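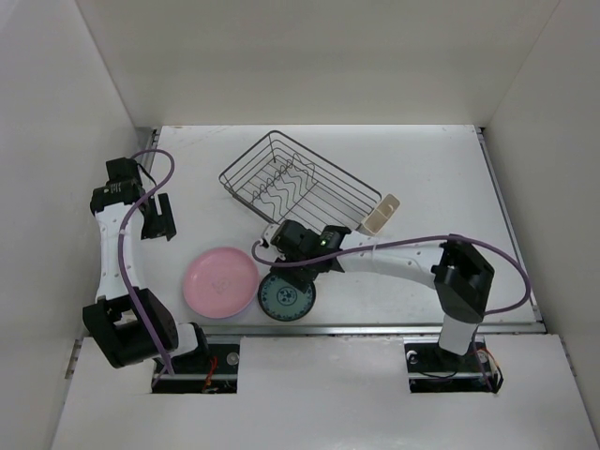
Chapter 6: A Morning at the Demonstration Bench

Textbooks > Introduction to Automation > Part Two > Chapter 6

Reading time: 6 minutes

Print this page | E-mail this page

Most people meet a working robot for the first time on a visit. They stand behind a line on the floor, someone explains what the arms are going to do, and the arms do it or fail to do it. This chapter follows one such visit, an open day at the Fluvmont training center on 22 January 2020, and uses it to introduce three terms you will need for the rest of Part Two: workspace, grasp and cycle.

The center had set up four stations that day. Three of them showed factory jobs of the kind covered in Chapter 5. The fourth had two arms, a dish rack and a couple of plates, and it drew the longest line. Iveta Bartoš, who ran the station, had picked the task for her visitors. Everyone in line had put a plate in a rack, so she did not have to explain the goal and could spend her time on how the arms went about it.

6.1 What the visitors were told

Bartoš began with the workspace. In this book the word means all the points a gripper can reach, and it is seldom the same as the tabletop. A point may be on the table and still be too close to the base of the arm or too far out. Two arms have two workspaces, and where they overlap the program has to keep one arm from running into the other. At this station one arm worked on the plates while the other held back.

She then turned to the grasp. A plate lying flat is harder to pick up than a cup. Its rim sits close to the table and leaves little room for a finger underneath. The gripper comes down from above, near the edge, and a small error in height matters a great deal. Too high and it closes on air. Too low and it presses on the table.

Placing the plate is a separate problem. A plate has to be turned upright and lined up with a gap between the dividers. If the rack is set at an angle to the table, as it was here, the plate has to be turned to match.

6.2 Counting cycles

A cycle is one full run of the task, from the starting position back to the starting position. Otakar Kollár, who kept the log for the station, told visitors that the arms had run 2,625 cycles during preparation. He had gone through 940 of them by hand and written down the cause of each failure. Most of the failures came at the grasp. Placing caused fewer, and they took longer to correct.

Several visitors asked why the arms moved so slowly. Kollár answered that the speed had been lowered for the open day so that people could follow each step. A Kadlec machine at the next station ran at full speed behind a guard, and he suggested they look at both before leaving.

6.3 Before you read on

The next section takes up the grasp in detail. Before starting it, place a dinner plate flat on a table and lift it by the rim with your thumb and one finger. Do this slowly, several times, and note where your finger goes first. Keep your notes, as you will need them for the exercise at the end of Section 6.4.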